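Re: [hallway] Hooks or shelf for caps?

Thu 23 September

Iulian Oprea wrote:

> Having finally cleared the hall at Dondero, I'm convinced the standing coat rack is the answer for hats as well as coats. One rack by the partition, every cap on its own hook, and the top of the vanity stays clear for keys and post. I had 40 items on the old pegs in July and I'm now down to 10, all of which go on the rack. The shelf people on this list have had it their own way for too long. A shelf is just a floor that's been put higher up.
>
> Unless somebody can show me a real drawback, I'm going to write this up for the Brorkum page as our standard advice for small halls.

Iulian,

I'd hold off on the Brorkum page for a bit. I don't doubt that your hall looks better than it did. Going from 40 things to 10 would make any hall look better, and you could have kept the ten in a bucket. What I'm not persuaded of is that the rack did it.

My main quarrel is with caps. A coat has a loop, and the loop is made for a hook. A baseball cap hasn't got one, so you hang it by the strap at the back, or you drop the crown over the end of the hook and hope. The first is fine if there is a gap above the strap and you can be bothered to find it with one hand while holding the shopping in the other. The second pushes a little dent into the top, and soft cotton caps keep a dent for ages.

Then there's the curve of the hooks. On the black metal sort, with a centre pole and the arms going out all round, the hooks facing the wall are next to useless unless you pull the whole thing forward, and then you've lost the floor space you were so pleased about. Vlad (the shop, for anyone new) sells one that turns on its base. I tried it in July. It turned every time I took a coat off it, including when I didn't want it to.
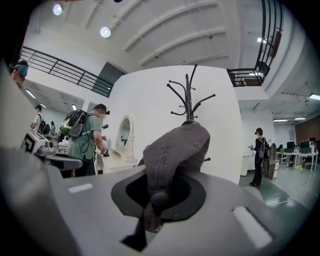
Grey cap and black coat rack, with the partition and the white vanity behind.

Look at how the cap folds. The crown creases along the seam and the rest of it flops, and that's a perfectly ordinary soft cap. I can't see one like it sitting neatly on a curved hook for a week. On a shelf it would at least have something under the brim.

I'm also doubtful about the vanity. An oval mirror with scrollwork all round it is lovely, and it's a pig to dust, and I have never known anyone keep the top of a vanity clear when it stands near the front door. It's at hand height. Keys go there, then post, then gloves. If your plan depends on that surface staying empty, I'd like to hear from you again after the winter.

What I would believe is a fair trial. Leave the caps on the rack for a month, then put them on a shelf for a month, and tell us which way you ended up with fewer on the furniture. The Rorkura thread did something like it with shoes and the result was duller than either side wanted, but I trusted it more than anything else we've had on the list.

If you do go ahead, please put in a line about spreading the weight. Two winter coats on the same side will have one of those racks leaning, and I've picked mine up off the floor more than once.

Regards,
M.

Filed under: Halls and entrances | Coats, hats, bags | List archive

Comments (3)

peg_and_rail
I hang mine by the strap and have done for years with no dents. You do have to do it properly, though, and my kids don't.

Tamsin W.
Team shelf, but mine is a heap by Wednesday, so I'm not sure I can claim to be winning.

oldhallway
Would like to know which finial people have on theirs. Mine unscrews whenever I lift the rack by it and I've lost it down the back of the radiator twice.

Contact the list owner | © Brorkum Home List | 1,148 members | Back to top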